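The Night Shift at Aisle Four

The store has no customers and no cash registers, and the milk cartons are full of water. I had been inside for maybe ten minutes before I stopped looking for the checkout.

Budico built this place to teach robots how to work in a shop, and once a year the company lets the public in to watch. This year's open day fell on September 6, 2023, and by the time I arrived the line went out the door and past the bike racks. There were students with backpacks, a few grocery managers in company fleeces, and a striking number of grandparents with kids on their shoulders. Someone was handing out apples. I took two.

The first thing you notice is how ordinary it all feels. The shelving is the same stuff you lean your cart against at home. The lights hum. Fabian Wallner, who runs the hardware side, told me they bought the fixtures from a supermarket that was closing down, scuffs included, and that he fought hard to keep the scuffs.

"A clean lab is a liar," he said, and then a kid asked him if the robot could do a backflip, and I lost him for a while.

It can't do a backflip. It's an arm on a wheeled base, and the team calls it Darko. What it can do is reach, pinch, lift and put down, over and over, and I had no idea how much I'd enjoy watching that. The public demo ran every half hour. Darko rolled up, paused (it pauses a lot, like somebody trying to remember why they came into the kitchen), and then went for whatever the operator had set out. Boxes were easy. Cans were easy. The crowd clapped politely for those.

Then they switched to soft things and the room got quiet. Soft things are where this gets hard, and where the people at Budico get visibly excited. A can is the same can no matter how you hold it. A bag, a wrapper, a wad of something crumpled — those change shape the moment you touch them. Squeeze too little and the thing slides out. Squeeze too much and you've ruined it, or pushed it out the other side like a watermelon seed.

Part of the fun was a big monitor at the side of the aisle that carried the view from Darko's wrist. I spent more time with my eyes on that screen than on the robot itself. The world tips over when the arm turns, so that shelves run uphill and packages hang at angles no shopper would ever see, and in the middle of it all are two little black fingertips, very close together.
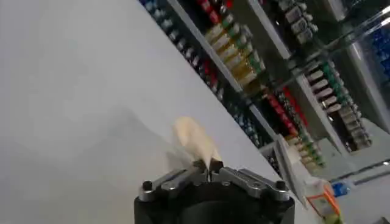 By our staff writer
Photo: wrist camera view, a pale, soft-looking item held between the fingertips, store shelves behind
Features | Robots at Work

I asked Remo Pichler how a machine learns to hold something like that. Pichler leads the learning group, and he talks fast and with his hands, pinching the air whenever he gets to the good part. The short version is practice. A person guides the arm through a pick, the software records it, and then they do it again with the item turned a little, or squashed a little, or shoved back on the shelf. For one kind of soft package they recorded 131 of these guided picks before they let Darko try alone.

"And then it dropped the first one," Pichler said, delighted. "Right on my shoe."

He let me have a turn at the controls. You hold a pair of handles and squeeze to close the fingers, and I can report that it is much harder than it looks and that I want one for my house. My first grab missed completely. My second knocked over a box. On the third I got a folded cloth up off the table and yelled loud enough that a man in the next aisle came to check on me.

The software that ties all this together is called Stostine, and it's the piece the team is proudest of. It watches the fingers during a grasp and makes small corrections as it goes, where the older version picked a plan and stuck with it to the bitter end. Wallner showed me the difference with both versions running on the same arm. The old one closed, lifted, and left the cloth lying there while it carried nothing carefully across the room. The new one closed, hesitated, shifted a hair to the left and closed again. Up it came.

It still fails plenty. During the two o'clock demo the team ran 24 picks in front of us and Darko made 21 of them, and the three misses got the loudest cheers of the day. One involved a long, slow tug-of-war with a bag that had snagged on a shelf clip. Pichler let it run. He wanted to see who would win (the clip).

The grocery managers asked the practical questions. How fast? Slower than a teenager, Wallner said, even a tired one. How many different products? The team works with 70 at the moment. What about a shelf somebody has messed up? That one made him grin, and he walked over and messed up a shelf.

In October the whole setup gets its first real test, restocking after hours at a small store run by Nalano, with a person from the team there every night. Pichler says he has already volunteered for the late shifts. He wants to be in the aisle when Darko meets its first torn bag of rice.

I stayed until they turned off the arm and the kids had gone home. Wallner was on his knees by the bottom shelf, putting boxes back by hand, and going at a pretty good clip.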